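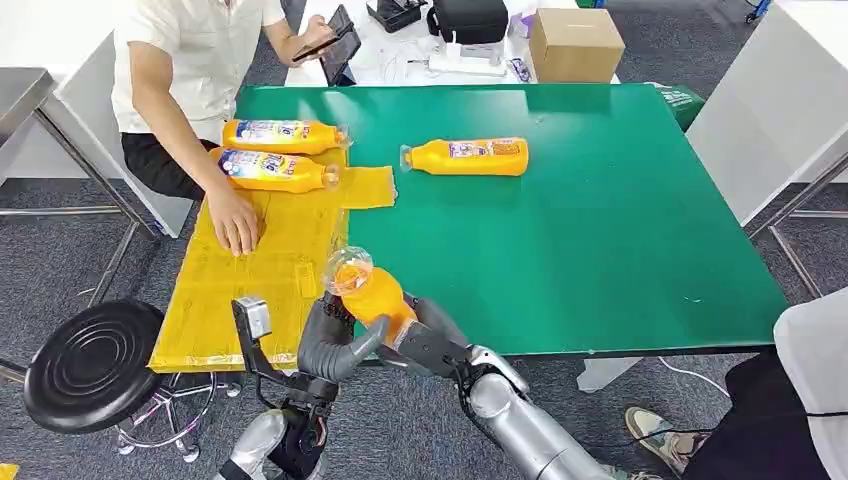
4. Connecting the Flida label printer

This section covers the first set-up of the Flida label printer on a wired or wireless network. Load the label roll and ribbon first (Section 3).

What you need
Power cord and adapter from the box
Network cable, or the name and password of your wireless network
The setup code printed inside the front cover of this guide 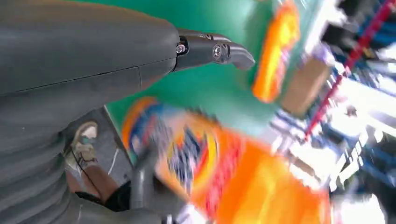 Ngân Lưu
Technical Writer, Plallthorpe Documentation

CAUTION: Use only the supplied 24 V adapter. Other adapters can damage the print head even if the plug fits.

1. Set the printer on a flat, level surface, with the rear vents clear.
2. Plug the adapter into the printer, then into the wall outlet.
3. Hold the power button until the front light turns green. The first start takes up to two minutes.
4. For a wired connection, plug the cable into the port marked LAN and go to step 7.
5. For wireless, press Menu and select Network > Wireless > Search.
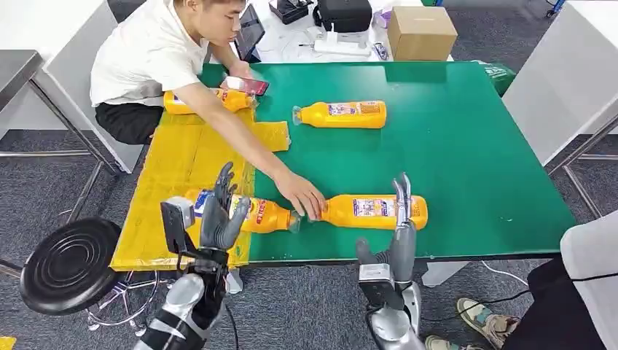 6. Pick your network from the list and enter the password. Passwords are case sensitive.
7. When the display shows READY, open the Flida desktop program and choose Add Printer.
8. Enter the setup code when asked. Leave the port number at 3149 unless your network administrator gives you a different one.
9. Select Print Test Label.

NOTE: If the test label comes out blank, the ribbon is probably in backward. See Section 3.4.

Error 1435 means the program found the printer but the setup code did not match. Enter the code again without spaces. After five wrong entries the printer locks for 24 hours.
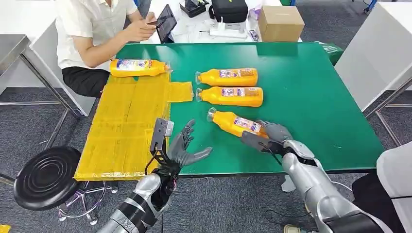

Four bottles on a green tabletop, labels in white and other colors.

To move the printer to another network later, select Network > Reset and repeat from step 4. Label templates and print settings are kept.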